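About Hernum

We write the working rules for ground robots in shared outdoor spaces, and we love doing it! Hernum started as three people with one long checklist and a lot of opinions about stopping distances. We still have the checklist (it's on its eleventh rewrite) and the opinions have only grown.

Our days are split between a desk and a plaza. The desk part is drafting, arguing over single words and answering mail from operators. The plaza part is where we find out if a rule can be followed by a person with cold hands and a robot to look after. Wide paved ground with buildings well back from it is our favorite place to start, and gray weather suits us fine.

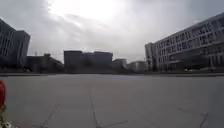

Leire Campos wrote to us that a rule she can't remember while walking beside the machine is a rule she won't follow, and that our old section on handovers ran to four pages when she needed four lines. She was right, and the section is now five lines – we tried hard for four.

What we publish

Our main work is the Dinberg Code, a set of 66 short rules for running mobile robots where people walk. Each rule fits on one card. Each has a plain statement, a check you can do on site, and a note on what to do when the check fails. The code sits alongside whatever your local law and your robot's manual require, and where they are stricter, they win.

Some rules we get asked about most:

Walk the ground first. Look at curbs, slab joints and cracks before the robot goes out, and write down which ones it should cross and which it should stay away from.

Name one operator. Several people can watch, but only one person has the controls, and everybody on the team can say who it is.

Test the stop before every run. Do it at the start of the day, after lunch, and again after any battery change.

Log the sky. Flat cloud, low sun and wet paving each get their own tick box, so two runs can be compared fairly later on.

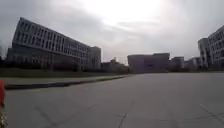

People come first

The part of the code we care about most covers passersby. Someone crossing a plaza has somewhere to be. They haven't read our cards and shouldn't have to! So the robot gives way, every time, and the operator plans for people who come very close as well as for people far off across the paving. We ask teams to slow down early and to leave a clear way past on at least one side. If a person stops to ask a question, the run pauses and somebody answers properly.

We also ask for care with recordings. Keep only what the work needs, decide before you go out how long you'll keep it, and have a contact card ready for anyone who wants one.
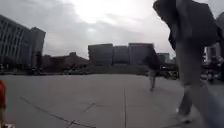 Page last changed: August

How a rule gets made

Anybody can send us a draft. It goes to our reading group, then out to teams who try it on real ground, and then back to us with notes in the margins (we really do enjoy the rude ones). The Sampaio round, our biggest so far, brought in over 165 comments, and nearly half of them were about the word "nearby." We took it out and put distances in.

Training

We run a short course called Pinance for new operators and site leads. Mornings are for reading and talking through near misses, and from 1:30 p.m. everybody goes outside and takes a turn as operator, spotter and pedestrian. Pedestrian is the popular one. Groups are small, and we bring printed cards and spare pens.

Get in touch

If you run robots outdoors and one of our rules gets in your way, please tell us which one and what happened. Use the contact form and put the rule number in the subject line. Drafts, corrections and margin notes all go to the same inbox.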